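Skip to content
Home
About us
Courses
Timetable
Fees
Find us
Contact

About Werkido

Werkido is an evening school for people who would like to speak another language and have so far got by on pointing. We teach Romanian, Italian, German, Polish and Portuguese to adults in Rastdale, in small groups, in a building that used to sell carpets. We have been doing it long enough to have opinions, and most of them are further down this page.

How it started

The school was founded by Teodor Enache, who moved to Rastdale to work as a surveyor and was asked by a colleague to teach her some Romanian before her wedding. She wanted to be able to talk to her future mother-in-law. Six weeks later she could, and reported back that she now understood what her future mother-in-law had been saying about her. She asked for more lessons, mainly in the vocabulary of reply.

She brought a friend, the friend brought a brother, and Teodor's kitchen ran out of chairs. The first proper class was held above Dumitrescu, the bakery on Tanner Row, on the understanding that we would be out by nine and would buy something on the way. Both conditions were met for four years. Several of our early students still can't conjugate anything without wanting a cheese pastry.

When the bakery needed its upstairs back we took the lease on the old carpet showroom. The smell of underlay has gone from the front room and is fading in the other two. The big sample rack is still there because it is bolted to something structural, and we use it for dictionaries.

What we teach and how

Every course runs for one evening a week over a term. Beginners start in September, and there is a second, smaller intake in the spring for those who made a resolution and took a while to get round to it. Classes are capped at nine. We tried twelve once and the back row formed a separate government.

We don't use headphones, and we don't use the sort of textbook in which two students named after saints discuss the location of a library. Nearly everything is done by talking. You will be asked to complain about a hotel room, return a pair of shoes, explain to a doctor which knee it is, and give an excuse for being late. The last of these tends to be practised under real conditions.

Grammar does come into it. We leave it until you have started making the mistake it would fix, at which point people are surprisingly glad to see it. German learners meet the dative in week five. There is tea that week.

A fair amount of the beginners' term goes on directions, since this is the thing people need first abroad and the thing they are worst at even in English. You learn left, right, straight on, as far as the corner, over the square, past the shop, and the phrase for "I'm sorry, I stopped listening after the second left". We work in pairs, one of us lost and the other helpful, and then we swap.
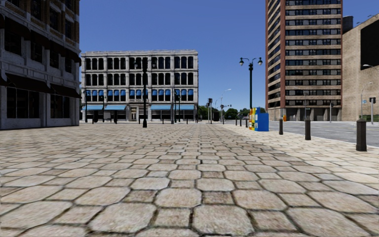
The helpful one always finds it harder. Being lost only takes a question and a worried face, whereas giving directions means committing yourself to a verb. Teodor's advice is to learn one complete route by heart, from anywhere to anywhere, and deliver it with confidence. He says this is how directions are given in most of Europe in any case.

The intermediate groups spend more time on opinions. By the second year you will be expected to disagree with someone politely for a full minute, and by the third you may drop the politeness if the language you are learning permits it. The Italian group has its own view on this and would like longer sessions.

Anar

Anar is our conversation table, named after the Persian word for pomegranate, which was on the tablecloth when somebody asked what we should call it. We don't teach Persian. We are asked about this more than anything else on the website and have decided to keep the name out of stubbornness.

It meets in the front room on the last Friday of each month, and you don't have to be enrolled to come. There is a corner for each language and a large pot of soup in the middle. The only rule is that you can't switch to English to finish a sentence. You can abandon the sentence, act it out or draw it on the back of an envelope, and all three are common. A man once described the whole of his loft conversion in Polish using four nouns and his hands, and was congratulated on it.

Who teaches here

All of our teachers grew up speaking the language they teach, and all of them have since learnt English as adults. We think the second part matters more. Someone who has stood in a British post office trying to remember the word for "envelope" is going to be patient with you.

Teodor still takes the Romanian beginners himself. He also does the bookkeeping, in a ledger, in pencil, and can be found doing it most afternoons if you want to call in. He will say you aren't disturbing him. You should believe this only if he puts the pencil down.

We pay our teachers for preparation as well as for the hours in the room. It is one reason we cost slightly more than the class at the leisure centre, and the other reason is the boiler.

Things we are asked

People write to ask whether they are too old. Our oldest beginner was eighty-four and had the best accent in her group, which she put down to having stopped caring what she sounded like sometime in her fifties.

People also ask how long it takes to become fluent. We have never found a good answer. You can order dinner after a month. You can have an argument about dinner after a year. Somewhere in between you will have a dream in which you speak the language perfectly, and it will be no help at all in the morning.

We don't run exam courses. If you need a certificate for work or for an application, we can tell you which level you are likely to be and where to sit the test, and we will practise the speaking part with you. We won't teach you to tick boxes — other schools do that very well, and their chairs are better.

We don't teach children either, apart from the two who come with their grandmother to Portuguese and sit under the table correcting her.

Fees and places

A full term costs £207, paid at the start or in 3 parts, whichever suits you. That covers the lessons, the printed sheets and all the tea. It doesn't cover the biscuits, which operate on a system of conscience and a tin. If you have to miss a week you are welcome to sit in on another group at the same level, provided there is one and it has a chair.

If the fee is the thing stopping you, write to us and say so. We keep one place in every group at a reduced rate and we don't ask for paperwork. You won't be introduced to the class as the person who has it, either.

You can try any course for one evening before you pay. Nearly everyone who does this stays, although one gentleman did leave at the break and was later seen in the takeaway opposite, asking for his order in very decent Italian. The owner is from Leeds.

Open evening

Our next open evening is on Sat 18 February, from four until whenever the soup goes. There will be a twenty-minute taster in each language, a chance to meet the teachers, and a guided tour of the building, which takes less time than putting your coat on. You don't need to book. If you are coming for German, please come early, as that taster is in the small room and the door opens inwards.

Finding us

We are at 96 Tanner Row, Rastdale, between the key cutter and the shop that is always about to become a café. The sign over the door still says CARPETS in letters taller than our own sign, and we have been quoted a sum for removing it that we would prefer to spend on almost anything else. Ring the lower bell. The upper bell belongs to the flat, and they have been very good about it so far.

Buses stop at the end of the road. There is parking behind the building after six, though the bay nearest the wall floods and should be left to people with taller cars.

The office is open on weekday afternoons. You can leave a message on extension 2117 at any hour, in any of our five languages, and we will ring you back. Please say your number slowly. Beginners may leave theirs in English.

Join the mailing list
Term dates
Privacy
Back to top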